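We use cookies to remember your preferences. Accept all | Manage

March, 6 a.m.

Awake since four with the boiler, which has taken up percussion. Rang Prornik the minute their lines opened last time and was told an engineer would be along in 3 to 40 days. Shall try again at eight, though I have already heard all their music.

Yesterday I walked to Fanham to return the library book. The fine was 87p. I paid it in coppers and felt I had won something. The path by the river is still mostly river, so I went the long way past the allotments, where someone has put up a very stern sign about rhubarb. I have no designs on anyone's rhubarb, but I walked past it like a guilty man.

The bus home was the number 2, which now goes round by the new estate at Praso Fields and sits there with its engine running for a while — out of respect, I think. Got talking to a woman with a cello. She got off with the cello. I have nothing more to report about that, but it was the best part of the afternoon.

Bought a coat in the Vidal sale. It looked navy in the shop and it is purple. I have decided to be a person with a purple coat, at least until the receipt runs out.

Supper was steamed carrots and a potato, as the doctor wants me to go easy on the frying pan. I ate them at nine, standing up, listening to the boiler. It has a decent sense of rhythm but no idea how to finish a piece.

Must ring about the gutter. Must also stop writing "must ring about the gutter", which I see I have put on most pages since Christmas.

Comments

mossybank: Our boiler did that for a whole winter. We ended up missing it.

tealeaf40: Keep the coat!

pennywort: Ring about the gutter.

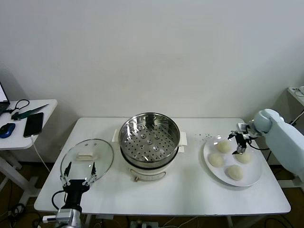 Steamer with its lid off.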